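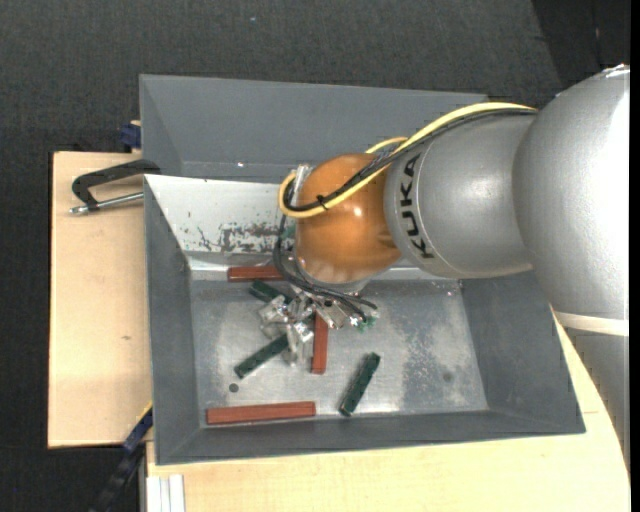 Last updated: 2024-06-28

Brallunville Library Opens Its Evening Study Hall for Good

BRALLUNVILLE – After a trial season that filled nearly 300 seats a week, the Brallunville Library will keep its evening study hall open all year. Doors stay open until 10 p.m., and the first full program of classes starts in September.

"People came straight from work, some with kids and a bag of dinner, and they stayed until we turned off the lights!" said library director Natália Neves. "I've wanted this since my first week here, and I'm so happy we can finally say yes."

The hall takes over the old reading room on Guerreiro Street, which has new desks, better lamps and a quiet corner for exams. A total of 1,193 residents signed up for a card during the trial, and 491 of them had never held one before.

Bijan Taheri will teach bookkeeping and basic math. Laurinda Gouveia returns with her English conversation table, this time on two levels, and she is already looking for people who like to talk (beginners very welcome). Classes are free with a library card. Sign-up opens at the front desk in August, and the Bomano bus stops outside until closing.

Press contact: Hélder Prata, Brallunville Library, front office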